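Grażyna Górecki had the kettle on before I had my coat off, and it was a good while before we got round to the war memorial at Ulovcombe at all, because first there was her cousin's knee, and the new bus times, and a very fine seed cake. But she has given the best part of her retirement to the men on that memorial, and once she starts on them you wouldn't want to stop her.

"It was the lettering that got me," she told me. "One of the names had nearly worn away, and I thought, well, somebody ought to know who he was." He proved to be a farrier sergeant, a blacksmith's son who enlisted at 19 and went out to South Africa with the yeomanry. He came home, married, and then (she still shakes her head over this) joined up again in 1914, when he could quite decently have stayed by his forge.

She has 62 men written up now, in four box files, and has read 916 letters to do it, most of them lent by families. "People are so kind. They hand you their great-grandfather's letters in a biscuit tin and tell you to keep them as long as you like!"

I asked which had been the hardest. She thought for a bit and cut me more cake. "The stretcher bearer. He was moved between three battalions and his number changed each time, so I had him down as two different people until I found his mother's pension claim."

There are still a few she can't place, among them a Private Garg whose regiment isn't given anywhere, and she would dearly love to hear from his family.
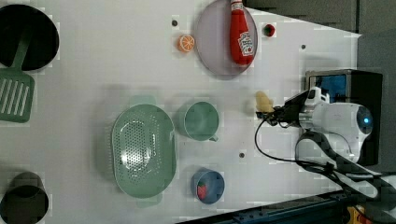
Oľga Rusnák wrote in afterwards to say that her grandfather had served beside the farrier sergeant, and that his letters spoke of him shoeing mules by lantern light until two in the morning.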